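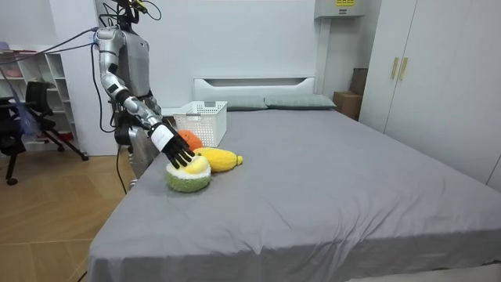

Department of Media and Communication | Kasilura College | Staff Fiction Page

The Listeners of Nolline

When Vratislav Halás came to Nolline to study how people listened to the radio, he brought a suitcase of questionnaires, a good winter coat and the firm belief that he would be home again by December. He had 122 households on his list, and at the first of them an old woman gave him soup and wanted to know why a grown man should need a form to ask what she had on in the kitchen. 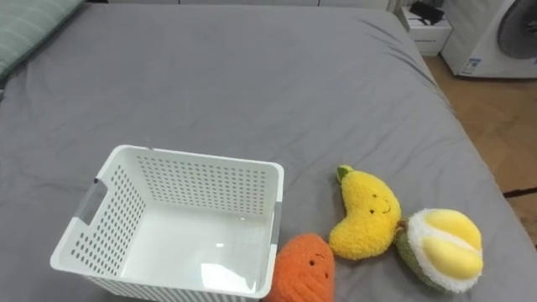 An empty white basket on the gray sheet, with a pale green pillow in the corner.

He wrote down "soup" in the space for remarks, and then, as she kept talking, he wrote down a good deal more: how her husband used to carry the set out to the porch for the weather report, how the neighbors would drift over with their knitting, and how they would all argue with the announcer as if he were leaning on the fence. By evening the remarks had run over onto the back of the form and up one side (his handwriting was never small), and the boxes he was supposed to tick were still perfectly clean.

His supervisor, Skarphéðinn Hjaltested, was a kind man who loved a table of numbers the way other people love a dog. "And how many hours a week does she listen?" he asked over the telephone.

"She says it depends on whether the beans need picking," said Vratislav.

There was a long silence on the line,

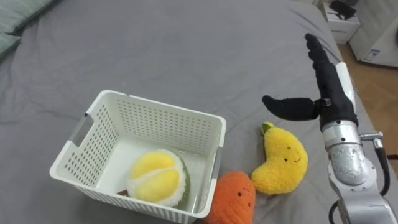
and then a sound that might have been a cough, or might have been Skarphéðinn laughing, which he did so seldom that Vratislav couldn't be sure. "Put down the beans," he said at last. "We'll find a column for them."

So the beans went in, and the porch, and the two brothers out past the Mogensen mill who had shared a set for 16 years and hadn't spoken to each other except about the football scores. December came and the coat was needed after all. The old woman had started saving him the chair by the window, and when the evening program came on she turned it up a little, for his sake, and told him to put that pencil away until the song was over.
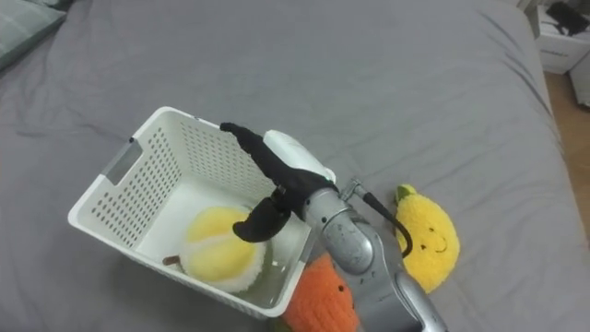
White laundry basket, seen on the bed.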